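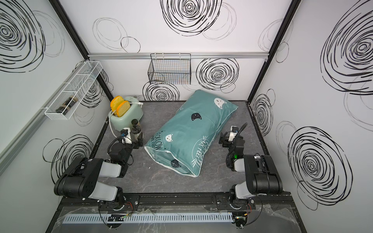 Pacita Talavera has ridden the night train to Brakasov 138 times, by her own log, and she doesn't believe the new timetable for a minute. The operator, Gekley, says the sleeper will come back in November, 9 hours end to end, with proper beds. "They said that about the last one," she says. Her view of railroad bedding is low, and she would take a teal pillow with cartoon cat faces and FOLLOW MY FEET printed on it over anything she has been handed on board. "At least a cat is cheerful at four in the morning."

The trouble, as she sees it, is the single track south of Ditivus. Freight gets priority there, and the sleeper used to sit in a siding while the coffee ran out. Gekley's brochure mentions "improved path allocation." I asked her what that meant.

"It means a man in an office drew a straighter line," she says. "The siding is where it always was."

Rosalinda Padilla, who worked the route as a conductor for seven years, is a little kinder. She thinks nine hours can be done in good weather, with a decent engine – and then she names two engines she wouldn't call decent. The fare bothers her more. "Who pays that twice?" she asks.

Gekley did not answer my question about spare cars. Talavera has booked a lower berth anyway, for the second week. She wants to write down the arrival time herself.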